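Kamonchanok Sangkhawat
Aug 3, 2026

1/ Notes on moving a living room gaming box from a rolling distro to an immutable one. Same hardware, same game library. Long thread, mostly about the parts the install guide skips.

2/ Hardware: small desktop, AMD graphics, 2 NVMe drives. Drive one holds the system. Drive two holds games, formatted ext4, label "fadon". The machine is called Fadon too, so read the mount paths carefully if you copy anything from me.

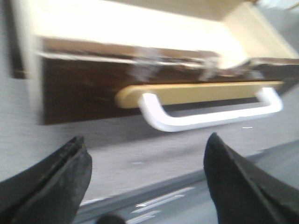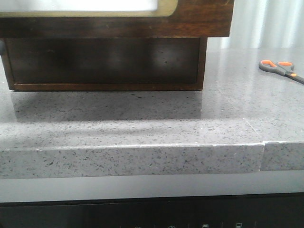
Drawer and cabinet.

3/ Before wiping anything: export the launcher config, copy the compatibility prefixes, write down the UUID of the games drive. Cloud saves do not cover everything. Older titles keep saves inside the prefix, and if the prefix goes, the save goes with it.

4/ Prefixes live under steamapps/compatdata, one folder per app ID. I copied the whole tree with rsync -aHAX. Plain cp without -a will follow or flatten links depending on flags, and a broken dosdevices link means the game starts and finds no C: drive.

5/ Install was uneventful. Root is read-only, /etc is writable, /home and /var are writable. Mount points for extra drives go under /var/mnt. An fstab line pointing at /games will fail on this image, as you cannot create that directory at the root.

6/ Use the UUID in fstab and add nofail. Without nofail a missing drive drops you to an emergency shell, and on a box with no keyboard attached that is a trip to find a keyboard.

7/ Flatpak launcher vs. the one shipped in the image: I used the shipped one. The Flatpak version cannot see a second drive until you grant it the path with flatpak override --user --filesystem=/var/mnt/fadon. It works fine after that. I wanted one less layer.

8/ Shader cache. The first launch of every game rebuilt it, even with the old cache copied over. The driver version changed, so the old entries were invalid. Delete the copied cache and let it rebuild. It only takes up space.

9/ Frame pacing. Titness (the racing one) had a visible hitch on the old install every few seconds. On the new install it is still there under the desktop session and gone under the gamescope session. I have not isolated the cause. Same kernel, same Mesa, so my guess is the compositor.

10/ Refresh rate. The TV reports a VRR range over HDMI that the driver does not accept. I capped at 60 and left VRR off. If you have DisplayPort, use it.

11/ Controllers. The Zinchenko pad connects over Bluetooth but shows up as two devices, one for buttons and one for the motion sensor. Some games bind to the sensor. Fix is a udev rule in /etc/udev/rules.d that clears ID_INPUT_JOYSTICK on the motion device. /etc survives image updates, so the rule does too.

12/ Polling on the wired connection is clean. The 2.4 GHz dongle dropped input when plugged into the rear port next to the SSD enclosure. Moved it to a front port, no drops since. USB 3 noise, most likely.

13/ Jondari, the launcher I use for non-Steam stuff, keeps absolute paths in its database. After the mount point changed, every entry was dead. It is SQLite. One UPDATE with replace() on the path column fixed all 215 entries. Close the launcher and back up the file first.

14/ Suspend works. Resume works, except audio over HDMI comes back silent. Restarting wireplumber as the user brings it back. I put that in a small user service that runs after resume.

15/ Rollback. I tested it on purpose. Pick the previous image at the boot menu, log in, play. User data is untouched. This was the main reason for switching.

16/ Open items: HDMI audio without the workaround, VRR, and 3 games whose anti-cheat refuses to start. The last one is not mine to fix. Next check is in September, after the new image.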